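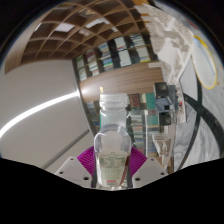 Figure 3. Clear bottle held between the two fingers, views from the gripper camera. The lower half contains liquid.

5.2 Slip during transport

Of the 91 bottle trials in the Mirow set, 15 ended in a failed grasp. Most of these were slips after lift, when the policy had already closed the fingers and begun to move sideways. The finger width signal stayed constant while the bottle turned between the pads, so the stall check inherited from the Tatport controller did not trip. In 3 trials the arm went on to the release pose with nothing in the grip.
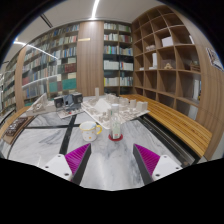 The slip detector compares pad motion with object motion over a window of 25 camera steps. It needs texture on the object, and clear plastic gives it very little. On a bottle with a pale green label it can track only the printed part – once the label turns away from the camera, the estimate drifts toward zero and reads as a stable hold. Fernanda Leitão relabeled the failed trials by hand, and the detector had missed all but two of the slips.

We first suspected the pads. Nazmiye Bilgin replaced both and repeated the failed trials with the same start poses, and the slips came back at the same point in the motion. 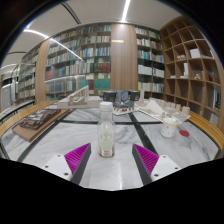 The second cause was the closing force. It was tuned on the rigid Estska blocks and left unchanged for bottles, whose walls give way under load. Raising it stopped the rotation but crushed the lighter bottles, so we kept the old value and lowered the sideways speed limit instead.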